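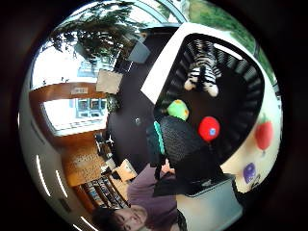 Home Search this site Enter keywords Go
News — Guides — Events — Contact

New rules for hand-held gripper work in playrooms

Rundgate has put out its good practice rules for people who collect gripper recordings in playrooms, reading corners and other shared rooms. Three pages, plain wording, in force from April.

The main points. Anyone whose face may get recorded has to sign first, and that includes the person doing the task. Signs and screens in the room get checked before the start. Soft toys and balls are to be wiped down between sessions — the draft only said "regularly", which drew most of the complaints. Floor kept clear along the walking route. No session longer than 85 minutes without a break.

Rundgate got 102 comments on the draft. Plenty of them were about windows, and wether a view of the street counts as recording the public. The final text says it does if people can be recognized.

"We wanted something you can read standing up, before you start," said Seo-ah Noh, who edited the text. She said the part on storage was the hardest to agree on and will likely be looked at again next year.

Durko and Tellau have both signed up. Orlandini has not, and wants a longer lead time for smaller sites. Its people say swapping out the old consent forms alone means 900 new signatures.

Sites that already hold recordings don't need to redo them but must log where they are kept and who can open them. Free to download, printed copys on request.

Recent items
Tellau moves its training day to the morning
Consent forms: what changed in the draft
Durko opens second test room
Cleaning soft toys between sessions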